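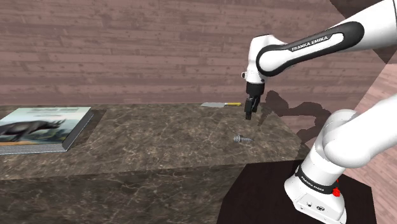 What should I budget for besides the arm itself?
Set aside money for the stand, the gripper fingers, the work surface and your own hours, and price all of them before you sign for the arm.

I'm Alcides Macedo and I look after the bench equipment pages here at Lillow. This one covers the Kurneser pedestal and the Tillman counter section, the two things people forget to order until the arm is already sitting in a box by the door. I did exactly that on my first setup in Pekville, and I spent most of July with a very nice arm and nowhere to bolt it!

The pedestal

The Kurneser is a plain dark stand with a flat top. Ours is sold without the arm, and you'll need to send us the bolt pattern for your base so we can drill the top before it ships. Drilling is included in the price. If you change arms later, a fresh top plate is $175 and you can swap it yourself with two people and a hex key (please use two people).

The counter section

Tillman sections go right up against the pedestal, so small parts near the edge are still within easy reach. You can have a plain top or one of the stone patterns. I like the stone patterns for camera work – a plain white top makes everything look easy, and then you move to a real kitchen and your settings fall apart. A patterned top costs $254 more than plain. 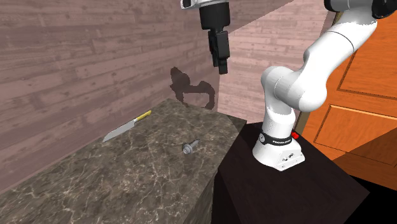 Patterned counter with a knife and a flanged bolt, arm on its pedestal.

Picking your test objects

You don't need a fancy kit. Start with things that differ a lot in length and thickness, and keep the list short while you learn. Flat items are harder than they look, and so are little metal ones that like to roll. I'd put $200 toward objects and spare fingertips for the first year. Fingertips wear faster than you'd think, so order a second set with the first.

Plan it on screen first

If you can build your layout in simulation before you buy, do it. I moved my own pedestal four times on screen and it didn't cost me a cent. Check the reach to the far back corner of the counter, look at where the arm's shadow lands, and make sure a nearby door can still open.

Ordering

We ask for a $1,000 deposit on a pedestal and counter together, and the rest is due when it ships. Prices on this page are good from September 1, 2018. Freight is extra and depends on whether you have a loading dock, so tell us that up front – and measure your doorway while you're at it.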